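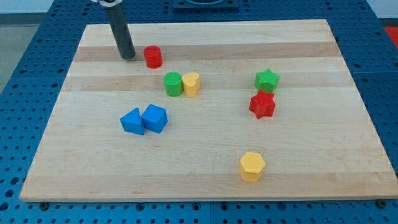 Plastic shape blocks on a maple board.

Shape blocks back on the loan shelf

The plastic shape blocks can be borrowed again from the Brindilura toy library starting in March. Senthil Thevar and Yamuna Kotian went through all 6 tubs last month, washed the blocks and took out the ones with chipped corners. The tubs now hold a mix of cylinders, cubes, prisms, hearts and stars in red, blue, green and yellow.

Families with younger children mostly use them for sorting. Start with color, then try shape. The stars and hearts are easy to pick out. Cylinders and hexagonal prisms take longer, and a child who puts them together the first few times is doing fine. Matching pairs works well too: find two stars, then say what is different about them.

A wooden cutting board makes a good base. It gives the blocks a flat place to stand and marks off the play area, and you can carry it from the kitchen to the living room. Anitha Pillai uses one at the morning sessions and asks the children to move one block at a time from one side to the other.

Each tub holds 60 blocks and goes out for 20 days. Please count them before you bring the tub back, and look under the couch if you come up short. Wash them in warm water with dish soap and let them dry before closing the lid. Do not put them in the dishwasher.

To reserve a tub, leave your name at the desk or ask Jihad Masri.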